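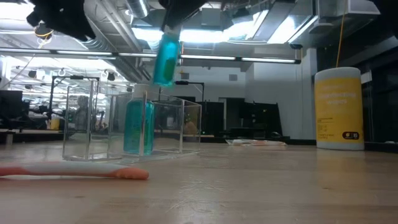

Teaching by Repetition
By Maxine Prendergast

The task list at Geltari is taped to the inside of a cabinet door. It has 23 entries, most of them under ten words long. "Bottle into box" is the fourth. "Bottle out of box" is the fifth, and Folasade Iyamu would like it known that they are separate tasks.

"The motion looks like the same thing run backward," says Iyamu, who runs data collection for the company. "The contact is different. Going in, the hard part is the release. Coming out, it's the grasp, down between the walls, where you have less room for the fingers."

Geltari trains control software for robot arms by imitation. A person steers the arm through a household chore while the system records the camera views, the joint positions and the gripper opening. One complete run is called an episode. After enough episodes, a network is trained to predict what the operator would have done next, given what the cameras show. No one writes a rule for where the fingers should close on the neck of a bottle.

Clear objects are a large share of the work this year. The box used for the bottle tasks is acrylic, with a divider inside, and its walls show whatever is behind them, slightly bent. Depth sensors tend to read through such material or return nothing at all. The bottles are translucent teal plastic, and they take on the color of the light behind them. A model trained on opaque blocks has little to go on when it meets either one.

"We had a policy that put things down beautifully as long as the box was cardboard," says Lachlan Whitcombe, who trains the models. "With the acrylic it drove straight into the near wall. It had no evidence the wall was there."

His remedy was more data, collected with more variation. Between episodes the operator moves the box, turns it, and changes what stands around it. A brush may lie in front of the box. A tall canister of disinfecting wipes may stand well off to one side. These objects play no part in the task. Left out, they would leave the model free to assume that anything on the table is either a bottle or a box. Left in one place, they would become landmarks, and the model would learn to steer by them.

The starting state varies too. In some episodes the box is empty. In others a bottle already stands in it, and the second has to be lowered without knocking over the first. Nikau Pryor, the longest-serving operator, finds these the slowest to record. He watches for the moment before release, when the bottle hangs at a slight tilt and the base has to be brought level.

"New people open the gripper early," Pryor says. "The bottle drops the last half inch and usually lands fine. But you've now taught it to drop things."

Episodes like that are marked, not deleted. Each recording gets one of three labels: clean, recovered or failed. Recovered means that the operator made an error and corrected it before the end. Whitcombe keeps these and gives them extra weight in training, on the grounds that a model shown only clean runs has never seen how to get out of trouble. Failed episodes are stored separately and used to train a second, smaller network that estimates whether a run is going well.

A good session yields 56 usable episodes. Sessions are short, and operators swap out between them. Pryor says his attention goes before his hands do, and that the logs bear this out: pauses before the grasp get longer, and the paths wander.

Style is a further problem. Pryor approaches a bottle from directly above. Ewan McAlister, who joined in April, comes in at an angle and straightens late. Both methods work. A simple model trained on the two together may average them and produce an approach that neither man would use. Geltari's current model can represent several distinct choices, which reduces the effect, but Iyamu still balances the operators on each task and checks the split weekly.

The next change to the list is already penciled in beside entry four. It reads "two boxes, choose one."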